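Eltodow boxing club faces questions over doorway scuffle

25/07/2024

The heavyweight who trains at the Mertens gym in Eltodow says he was "defending my space" when he shoved a fan outside a charity weigh-in. It is a phrase he used four times in our 40-minute talk, and it got no clearer.

Prosecutors dropped the matter last week. He takes that as a full pardon. "They looked at it and saw nothing," he told me. What their notice says is that the fan declined to give a statement — a different thing.

I asked whether a trained fighter should be held to a higher standard. "People say that until someone's yelling in their face," he said. The yelling, by his own account, lasted around 10 seconds.

His promoter, Pindinik, fined him $1,000 and called it firm action. He laughed when I brought it up. "I paid it that afternoon."

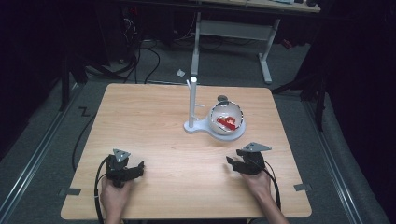

He is still due to fight in Prestanitz in October, over 12 rounds, and ticket sales have gone up. Did the shove help? "I don't do the marketing," he said. He has agreed to meet the fan, though no date is set and the fan's family told me they hadn't heard from him.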